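Subject: Re: [teleop-tasks] Door opening task: handling of abandoned attempts
From: Afroza Kodikara
To: teleop-tasks list

Dear colleagues,

I write in reply to the message from the Brulumville site, which is quoted in part below.

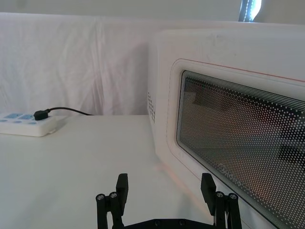 The question of abandoned attempts has been raised before in connection with the drawer task, and the answer given then was not written into the operator guide. I should therefore like to set out a position for the microwave task which can be adopted by both sites and, if there is no objection, copied into the next version of the guide.

> We have now completed the first block of 100 demonstrations
> of the door opening task using the leader arm. In a fair number of them
> the operator approached the door, withdrew, and approached
> again before opening it. Our local practice has been to
> stop the recording at the first withdrawal and start afresh.
> The Keler team keeps the whole recording, including
> the withdrawal. Which of these is correct?

Neither practice is wrong under the present guide, which says only that an attempt should be "complete". The two sets cannot be joined without some work, however, and it is preferable that we agree on one rule before the second block is begun.

The proposal is as follows. Where the operator withdraws the gripper without having touched the door, and then completes the task within the time limit, the recording is to be kept whole. Where the door has been touched and the attempt is then given up, the recording is to be kept but marked "abandoned" in the log, and the arm returned to its starting pose before a new recording is made. No recording should be deleted at the bench. Deletion is a matter for the review stage, where the wrist view and the joint readings can be examined together.

> A second point. Two of our operators prefer to guide the arm
> directly by hand for the opening motion, as they find that
> the leader arm gives them too little feeling for the moment
> at which the door comes free. May these demonstrations be
> counted towards the same total?

They may not be counted towards the same total, although we should be glad to receive them. When the arm is guided by hand, the person's own hand and sleeve are liable to enter the wrist view, and the speed of the motion near the door is quite different. Mr Kołodziej's comparison, circulated in January, contained 563 recordings of both kinds, and the hand-guided ones were easily told apart by the pause before the pull. Please place them in a separate folder and enter "hand-guided" in the method column.

I have some sympathy with the operators on this point. The force feedback on the leader arm is weak at the lower end of its range, and a door which holds firmly and then releases all at once is an awkward thing to open through it. The Clondus controller has a damping setting which helps to a degree. It should be set to 2 for this task and left there for the whole of a block. A change of setting in the middle of a block has to be recorded, and in practice it is seldom remembered.

> Lastly, are we to move the oven between demonstrations,
> or only the starting pose of the arm?

Both are to be varied, but separately. The oven should stay where it is for some 100 demonstrations while the starting pose is changed each time. It may then be turned or shifted for the next block, provided that the door can still be opened fully without meeting the arm or the mains cable. The gripper should begin each recording with its fingers open. Operators are asked not to straighten the backdrop or clear the table during a block, even where it would look tidier. Changes of this kind are best made between blocks and noted in the log.

Sites which have already recorded under a different rule need not repeat their work. It will be sufficient to send the log together with a short note stating which practice was followed, and the recordings will be labelled accordingly at review.

Objections or amendments should be sent to the list and not to me personally, so that the Keler team may also see them. If the wording is acceptable, I shall pass it on for inclusion in section 2 of the operator guide, under the heading "Attempts and restarts".

Yours sincerely,

Afroza Kodikara
Demonstration and Review Group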